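Filed under: Home & Garden > Laundry > Stains and smells

Towels smell fine dry, awful the moment they get wet. Do any of these "strippers" work?

Posted by dampcorner, July 8, 2022

Our bath towels come out of the machine smelling of nothing much, dry on the rack, and then the first time anyone uses one it smells like a wet dog. I've tried more powder, less powder, vinegar in the drawer, and a bottle of Grelance Laundry Reset that cost more than two of the towels did. It lasted one wash, maybe.

My sister-in-law swears by laundry stripping, where you fill the bath with hot water and a mix of powders and leave everything in it until the water turns brown. I've seen the videos and I don't trust the brown water. Surely any dark towel would do that? We wash at 30 because the tariff went up, hard water area, front loader. Is there something that works, or do I just buy new ones?

Bristlecone

You're right to be suspicious of the brown water. Some of it is dirt, but hot alkaline water will pull loose dye out of nearly anything, and you can't tell one from the other by looking at a bath. I did it with brand new navy towels once out of spite and got a lovely murky tub.

The smell is bacteria living on skin oils that a 30 wash doesn't shift. Fabric softener makes it worse by coating the loops. So does overdosing, if your machine rinses on the mean side, and most modern ones do. I'd go at it in this order and stop when the smell stops:

1. Stop the softener completely. This includes the "towel safe" ones. I have read the back of the Gorneline bottle and can't find a word on it that explains what makes it safe.

2. Wash the towels on their own at 60, with an ordinary bio powder that has oxygen bleach in it (liquids don't). Use the hard water dose on the box. Don't cram the drum, as towels need room to move about. Coloured ones may fade a bit, so check the label.

Take them out as soon as it finishes. Leaving a wet load sitting until bedtime will undo the whole thing. Give each one a good shake to lift the pile before you hang it.
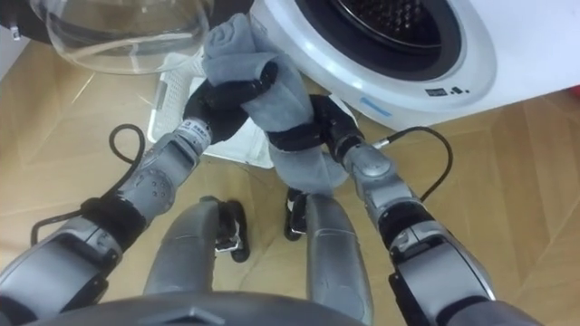
3. Clean the machine. Run it empty on the hottest cycle, then pull back the rubber door seal and wipe inside the fold. Take the drawer out and scrub the cavity behind it. If yours looks like mine did, have a cup of tea ready for afterwards. Leave the door ajar between washes if you haven't got small children or a cat.

4. Sort out the drying. A towel that takes two days on a rack in a shut room will smell whatever you wash it with. In December I do fewer at a time and open the window a crack.

If they still stink after two hot washes, soak them for a few hours in oxygen bleach and warm water, then wash again. That's basically stripping without the borax and the filming.

Caruso_fan_club

just buy better towels tbh. I got the Zivar ones, £16 each, and never had a smell. they say antibacterial on the tag

Bristlecone

How long have you had them? Every towel I've ever owned was fine for the first few months. I'd want to know what the antibacterial bit is and how many washes it survives before paying £16 for it.

Caruso_fan_club

about 5 weeks

oldmangle

Mostly agree with the first reply but I wouldn't bother with 60 for every wash. I do one hot wash in three and the rest at 40, and ours are 12 years old and smell of towel. The price of electricity being what it is, I'm not convinced there's any gain in boiling a hand towel that's been used twice.

Vinegar I've given up on. It might help a bit with scale on the fabric but I never noticed it do a thing for smell, and the manual for my machine says to keep it away from the seals. Check yours.

3,033 people found this page helpful

Related in Laundry
Is powder really better than liquid?
Black spots on washing machine door seal
Do dryer balls do anything at all?
White shirts gone grey after moving house
How often should you wash a bath mat?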